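Search this guide Go

Section 4. Teaching your Sinia kit a table-clearing chore

Okay, so can a machine tidy your coffee table yet? Mine at Festwood sort of can, on a good day! Chores get taught by hand first, with you doing the moves, and that's what we'll set up now.

1. Put three or four everyday things on a plain table. I like a mug, a flat box and a little lamp.
2. Sit close, one gripper in each hand, with the marker cubes facing up and out.
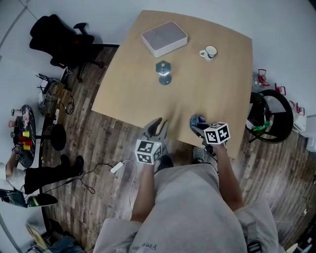 Both grippers at the near edge of the table, ready to start.

3. Pick up one thing, move it, let go, and back off slowly (I always rush this bit).
4. Repeat until you have 40 clean runs, then take a break. Your wrists will thank you.

NOTE: Forty gets you a shaky first try. I had 520 before mine would set a mug down without a thump, and the folks at Draravbridge like 1,000 per chore.

CAUTION: Keep drinks out of the mug while you're learning, and don't leave a lit lamp near the edge.

5. Bring the gripper in low and level with whatever you're moving next.
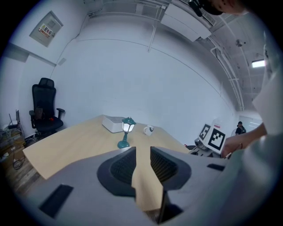 Paulauskas wrote back on the draft that 800 runs still left him with a robot that couldn't cope with a new tablecloth, and that he'd call it a helper at best. Fair enough! Mine hates glossy magazines.

6. Save the session before you unplug anything.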